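Counter tips, toast corner edition

Quick ones this time, I've got bread in the oven and 5 minutes.

Crumbs first. Unplug the toaster, let it cool, slide the tray out over the sink. If yours has no tray, upside down over newspaper and a gentle shake. Do NOT go in with a fork. Once a week if you're a toast house, we are.

Toaster oven — same deal, but wipe the glass while it's just barely warm. Baking soda paste, leave it, go do somthing else, come back with a damp cloth. Brushed metal gets wiped along the grain or you'll see every swirl.

Keep stuff off the top of the oven. It gets hot up there. I lost a perfectly good bread bag that way in March.
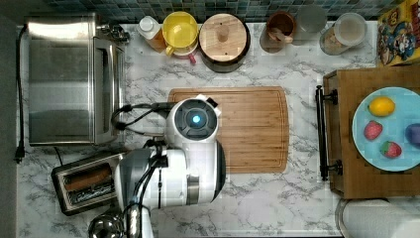 Cutting board lives flat next to the toaster, so toast goes straight onto it and the crumbs stay in one place. Bamboo ones hate the dishwasher. Wash, dry, stand on edge overnight. Mineral oil when it looks thirsty, and get a bit into the groove too, everyone forgets the groove.

Dae-han Hwang wrote in asking about onion smell. Coarse salt, half a lemon, scrub, rinse. Works on mine.

Back row: only what you grab every day. Canister with a lid, a bowl, a mug or two. Everything else in the cupboard. Wipe behind them when you do teh backsplash — small mosaic tile holds grease in the grout, old toothbrush and dish soap.

Cords. Run them along the wall side, never under the board. Azucena Xolalpa uses bread bag clips as labels on hers, stealing that.

Oven timer's going. Descaling the kettle next time.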